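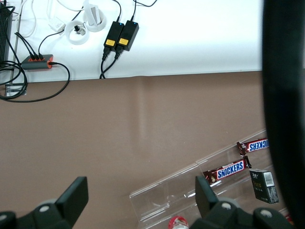 ## Section 3: Basing and varnishing your Horum infantry

Read the whole section before you open any pots. The steps assume your models are assembled, painted and fully dry. If you are still working on the base coat, go back to Section 2.

The Horum starter box has 464 points of infantry in it, and the steps below work for all of it. Cavalry bases are covered in Section 4.

### What you need

- Altberg texture paste, medium grit
- Dark brown paint and a light tan
- PVA glue
- Static grass or tufts
- Galanis matte varnish, brush-on or spray
- An old flat brush you don't mind ruining

### Basing

1. Scrape any stray paint off the top of the base with a hobby knife. Cut away from your fingers.
2. Spread the texture paste with the old brush, working from the rim toward the feet. Keep it thin near the boots or the model will look like it is sinking.
3. Wipe the rim clean with a damp paper towel before the paste sets.
4. Leave it overnight. Thick patches take longer.
5. Paint the paste dark brown. Thin the paint with a little water so it runs into the gaps.
6. When that is dry, drybrush with the tan. Use very little paint and go lightly over the high spots.
7. Add a dot of PVA and press the grass into it. Three small patches look better than one big one on an infantry base.
8. Paint the rim. Black or dark brown both work, but use the same color for the whole army.

**Note:** The older Altberg paste, sold in the short tub, shrinks more as it dries and can crack. If you get cracks, fill them with a second thin coat and then carry on from step 5.

### Varnishing

1. Shake or stir the varnish for three minutes. Matte varnish that is not mixed well dries cloudy.
2. Test it on one spare model first and let it dry all the way.
3. For spray, use short passes from side to side, starting and ending off the model. For brush-on, use a soft brush and don't go back over areas that have started to dry.
4. Give it two light coats – never one heavy coat.
5. Paint gloss varnish on lenses, blades and gems last.

**Caution:** Spray outdoors or with good airflow, and wear a mask. Do not spray in damp or very cold weather.

If a model does frost, brush on a thin coat of gloss varnish, let it dry, and then matte it again by brush.

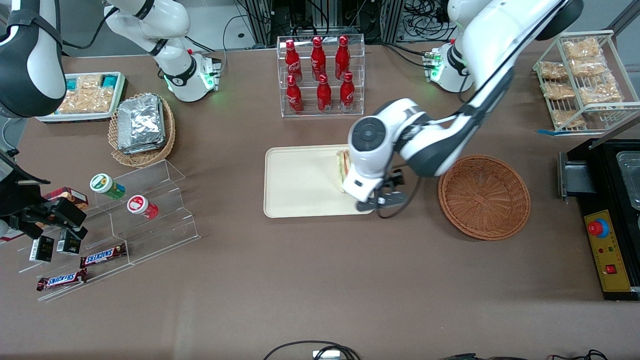
Metal models from the Markby range chip more easily than plastic ones, so give spear tips and raised edges an extra coat. Let them stand for a full day before you put them in foam.

Steps 5 and 6 of Basing were reworked by Karine MacPherson after the October test batch.

Last revised 12/17/22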